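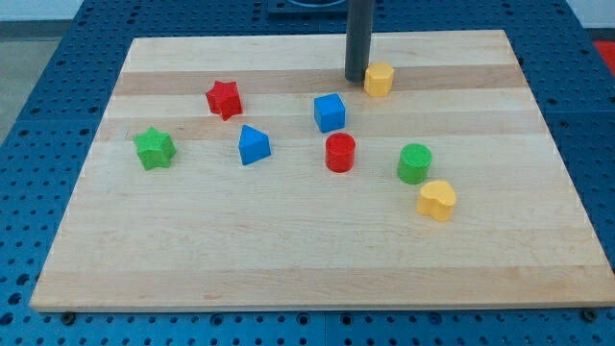

*Colorful wooden blocks, stars among them, on a striped wooden board.*

**Stuncombe's toy library reopens with 1,138 things to borrow**

Sep 9, 2021

The Stuncombe Toy Library is open again, and what a comeback it is! The doors of the old Galtero shoe store on the corner of Mill Street swung back at 10 in the morning, and by lunchtime the puzzle shelves had gaps in them and the line for the ride-on tractors (yes, there are tractors) went out past the bike rack.

Families in town have been without the library since March of last year, when it closed its room under the town hall. That room was small and dim, with a staircase that made strollers a misery. The new place is all on one level, with big front windows, a proper restroom with a changing table, and enough floor for kids to sit down and try things before they take them home.

There are 1,138 toys, games and puzzles in the catalog now, up from a collection that used to fit in a single storage closet. A lot of that is thanks to Fondano Elementary, which held a toy drive all through the spring and kept sending over box after box. The baby and toddler section has grown the most. Shape sorters, stacking rings, pull-along ducks, wooden trains, a whole wall of chunky puzzles — it's a wonderful spot to spend half an hour on the rug with a one-year-old.

Older kids haven't been left out either. There's a marble run that takes up most of a kitchen table, a good stack of board games, dress-up clothes on a low rail, and science kits for grades 3 and up. Outdoor games live by the back door, and they were going fast on opening day, with the warm weather holding on the way it has.

Borrowing works much as it did before. A family card is free to anyone living in Stuncombe or Dizon, and it lets you take out four items at a time for 14 days. You can renew once at the desk or by phone, unless another family has put in a request. Late returns don't cost anything. The library does ask that you count the pieces before you bring a toy back, and there's a bag tag on every set telling you how many there should be. If something has gone under the couch for good, just say so when you return it, and the desk will start looking for a match in the spare parts drawer.

Everything that comes back gets wiped down and sits on a holding shelf before it goes out again. Anything that can go in a dishwasher does. Masks are being asked for indoors for now for everyone over five, and there's a box of them at the entrance if you forget yours.

The play corner is open whenever the library is, no card needed. A story hour for under-fives starts later this month, and the library hopes to add an evening board game club once the heating in the back room is fixed. Families in Dizon will be glad to hear that the drop-off bin outside the grocery store there is coming back too, so returns won't mean a drive across the bridge.

Donations are welcome in clean, working condition with all their pieces. Soft toys can't be accepted at the moment, and the library has all the jigsaws it can handle until winter. What it would really love is more wooden train track — the curved kind especially, which seems to vanish faster than anything else on the shelves!

Hours are 10 to 5 Tuesdays through Saturdays. To sign up, bring something with your address on it and allow a few extra minutes, as the desk is still working through a happy pile of new card forms.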